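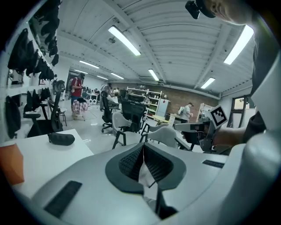 Rurkia 座椅装配组 · 示教与自动化小组

内部资料 > 装配组 > 会议记录 > 机械臂故障

机械臂拖件故障碰头会 记录

时间:4月8日,早班交接后
地点:录制间隔壁小会议室,后半段挪到工位边上站着说
主持:Nga Lương
记录:Nghĩa Đào(边开边打,错字见谅,晚点再顺一遍)
到会:装配班长、录制操作员、设备维修、安全员、数据整理同事。Seltemau 支持人员电话接入,中间掉线,后来又接上。
缺席:采购。说好会后补看记录。

先过上次遗留
- 台面防滑垫:到了,还没铺。料是对的,尺寸偏小,盖不到台边。先凑合用,另订。
- 急停按钮标签换新:已换。
- 夹爪备用弹簧:没到。采购没来,问不出日期。挂着。
- 录制间白板擦:不议了。

一、事情经过

Nghĩa Đào 讲,维修补充。

机械臂(Talledard)跑 Giáp 椅的软垫放置动作。椅件平放,夹爪夹软垫,送到位,松开,退回。就这么个动作,前几天跑得都还行。

故障那次:送到位,没松开。夹爪还咬着垫子边,臂按程序往回退,整个椅件被带着走,一头滑出台边。操作员站在台子对面,往后让了一步,拍急停。臂停了。件没掉地上,人没受伤。

然后是大家最在意的:急停复位之后,臂没有等确认,自己接着把退回那一段走完了。又拖了一下。操作员当时正伸手去扶椅件。

所以那一班停机算 2 次,第一次是拍的急停,第二次是维修从控制柜切的。班报上只写了一次,要改。班长认,当时以为是同一件事。

安全员问:第二次动的时候手在哪里?
操作员答:手在椅件外沿,离夹爪还有距离,但是离台边很近。要是件翻过来会压到手。
安全员:按未遂事件登记,不按普通设备故障登记。没有人反对。

讨论了一阵当时速度是多少。记录里查到退回段限速设的是 200 毫米每秒,没有超。操作员说感觉比这个快。维修说拖着件走,看起来是会快一点,但日志就是这个数。安全员说速度合不合规是一回事,复位后自己动是另一回事,别混着说。同意,下面分开谈。

二、为什么没松开

三种说法,目前都没排除干净。

(1)夹爪机械卡滞
维修拆开看过。夹指根部有一小段织物纤维缠进去,来源大概是网布。清掉以后手动开合顺了。但装回去再跑,又出现过一次开得慢,没到卡住的程度。弹簧偏软,备件又没来,所以没法下结论。

Nga Lương:弹簧多久换一次?
维修:没有写过周期,坏了才换。
Nga Lương:那就写一个。先按手上的经验定,跑一阵再改。

(2)示教数据本身有偏
数据同事讲。Giáp 椅这个动作用的录制有 1000 多条,都是录制间的人双手拿手持夹爪做的,头上戴着设备,夹爪顶上那块黑白方块标记用来定位。问题出在标记座。有一把手持夹爪的标记座螺丝松了,标记能轻微转动,肉眼不太看得出来,手去拧一下才知道。

松了多久,没有人能说准。每天开工前的检查表上有"标记完好"这一项,大家理解的是标记没脏没破,没人去拧。检查表写得太笼统,这条记下。

影响:标记一转,算出来的夹爪位置就有偏差,松开的时机跟着偏。学出来的动作可能在夹爪还没完全张开时就开始退。Nghĩa Đào 说这个和现场现象对得上,但是只对得上一半,单靠偏差解释不了咬得那么死。

操作员插话:有时候录的时候自己也会提前退手,赶节奏。垫子还没完全放稳手就走了。一直这样做,没人说过不行。
Nga Lương:以后说。放稳、张开、停一下、再退。写进录制要求。
操作员:停多久?
数据同事:以看得见完全张开为准,不掐秒。
操作员:那每条会变长,指标要跟着改。
班长:指标这周先不考核。

(3)软件时间对不齐
Seltemau 的人电话里说,录制软件里画面和夹爪开合信号两路时间戳,正常情况差得很小,电脑负载高的时候会拉大。问有没有在录制的同时传数据。数据同事说有,下午经常一边录一边传。Seltemau 说最好别这样。
Nghĩa Đào:手册里写了吗?
Seltemau:新版手册里有。
Nghĩa Đào:我们没收到新版。
(此处掉线。再接上后对方答应把新版发过来。)

小结一句:三样可能叠在一起。不再争哪个是主因,分头查,查完再碰。

三、急停复位后自己动作

这个时间花得最多。

维修讲:控制柜里复位逻辑有个选项,"复位后继续当前段"。调试期间打开的,为了省时间,调完没有关回去。谁开的?交接本上没有写。维修班自己在查,Nga Lương 说现在不追人,先把开关关掉,再把这类开关列成清单。

安全员的意见,按原话大意记:
- 拍急停以后任何自动恢复都不能接受,不管速度多低。
- 复位和启动必须分开做,复位只是允许启动,不能带动作。
- 有人在台边时不许复位。复位的人要喊一声,听到应答再动手。
- 调试用的选项,调完当天关,关完签字。

维修提问:调试时每次从头走太费时间,能不能留一个调试模式?
安全员:可以留,钥匙拨到调试档才有效,钥匙由班长保管,围栏内不准有别人。
班长:钥匙现在挂在柜子门上。
安全员:今天就收走。
班长:好。会没开完就去收了,回来时钥匙在手上。

Nga Lương 问围栏。机械臂那间有半截围栏,台子对面是敞开的,操作员上料方便。安全员说上料方便就是问题所在。讨论了光幕、地垫、加门几个办法。光幕要报价。地垫怕绊脚。加门最快,但上料要绕。先加门,光幕同步询价。操作员不太乐意绕路,说一班下来要多走很多趟。记一下意见,门先装,装完看实际情况再谈上料口开在哪边。

四、录制间也看了一下

挪到录制台边站着说的。那边正常在录,没有停他们。灰色椅件平放在台面上,台子左边白色挂架挂着黑色网背和别的黑色椅件,屋里有人走动,也有人背着包。

提到的几点:

- 挂架离台子近,拿件顺手,但是转身时手持夹爪容易碰到挂着的网背。操作员说碰到过,不疼,就是夹爪标记会磕一下。有可能标记座就是这么磕松的。只是猜测,不作结论。挂架能不能往外挪一点?班长说挪了通道就窄,得量过再说。
- 人从后面走过时,戴头上设备的人侧面看不太到。走路的绕开台子,别贴着走。地上贴线。贴什么颜色没定,有什么用什么。
- 台面上不要放和这一条录制无关的东西。开录前看一眼。
- 网布纤维:维修说机械臂夹指里缠的那种,手持夹爪上也可能有。下班前用刷子刷,不要用气枪吹,吹进去更难弄。
- 两个人一起录时,谁退手谁先说。之前没规定过,有时两边夹爪会碰上。

有人问手持夹爪要不要也算进未遂登记范围。安全员:手持的没有动力拖动那回事,不算在这次里,但夹手还是要报。以前有没有夹过?操作员说指尖夹过皮,没破。安全员:这种也报。
操作员:报了要填很长的表。
安全员:给一张短的,写时间、哪把夹爪、夹到哪里,够了。

五、已有的录制怎么处理

数据同事主张:松动那把夹爪录的全部先隔离,别删。等标记偏差能估出来,也许能校正回来。
Nghĩa Đào 主张:校正费工,不如重录。
争了几句。折中:先隔离,抽一部分做校正试试,试得出来就用,试不出来就重录。抽多少由数据同事定,下次会报。

另外:录制文件里没有写是哪一把夹爪录的,只能靠班表倒推。班表有时换人没改。所以隔离范围会偏大,有些好的也会一起关进去。没有办法,先这样。以后每把夹爪贴编号,开录时选编号,不选不让录。Seltemau 说软件里可以加必填项,要我们提需求单。

现在机械臂上跑的那个动作模型,撤下来,退回上一个版本。上一版慢,成功率也低些,班长有意见,说产量会掉。Nga Lương:掉就掉,件滑出来砸到脚更麻烦。撤。

六、恢复条件

机械臂 2 号工位维持停用。恢复要下面几条都做完,缺一条不开:
- 复位选项关闭,安全员到场看着试过,拍急停、复位、确认臂不动
- 夹爪清理,弹簧换新
- 夹爪张开到位信号接入,没有收到信号不准退。维修说这个线一直有,程序里没用上。(全场沉默了一会儿。)
- 拖动时受力超限要停。阈值之前被调高过,调回出厂设置,误停多就多停几次
- 围栏门装好
- 操作员重新过一遍急停和复位流程,签字

班长问能不能先空跑,不放件。安全员:关了选项以后可以空跑,人在围栏外。放件不行。

七、待办

- 复位选项关闭,调试选项清单:维修,今天
- 班报更正,未遂登记:班长填,安全员收
- 钥匙保管:班长,已收
- 弹簧到货日期:采购,Nghĩa Đào 去催
- 检查表改写,"标记完好"改成"标记干净、无破损、用手拧不动":Nghĩa Đào
- 录制要求加一条,张开停住再退:Nga Lương 写,录制操作员看过再贴
- 录制时不传数据,改到下班后传:数据同事,马上执行
- 夹爪编号:录制操作员
- 必填项需求单给 Seltemau:数据同事
- 新版手册:Seltemau 发,Nghĩa Đào 收到后转给录制间所有人
- 围栏门:维修量尺寸,班长安排
- 光幕询价:采购
- 地面贴线,挂架位置量尺寸:班长
- 短表格:安全员
- 防滑垫另订大的:采购,小的先铺上

八、其他

录制操作员提:头上那个设备戴久了勒额头,能不能换带子。Nga Lương 说先买软的试试,跟这次故障没关系但也记下。

维修提:Talledard 那边的售后要不要通知。日志先导出来在发,别等被覆盖。Nghĩa Đào 去导,导完把柜子里的参数也拍一份照。发之前给安全员看一遍。

班长提:晚班的人还不知道停用,控制柜上挂牌。散会后先去挂牌再吃饭。

下次碰头等弹簧到了再定,到之前有进展直接在群里发。校正试验的结果不等弹簧,出来就说。

记录补充(会后):牌已挂。复位选项已关,安全员还没到场试,待办里这条先别勾。Seltemau 的手册收到,附件打不开,已让对方重发。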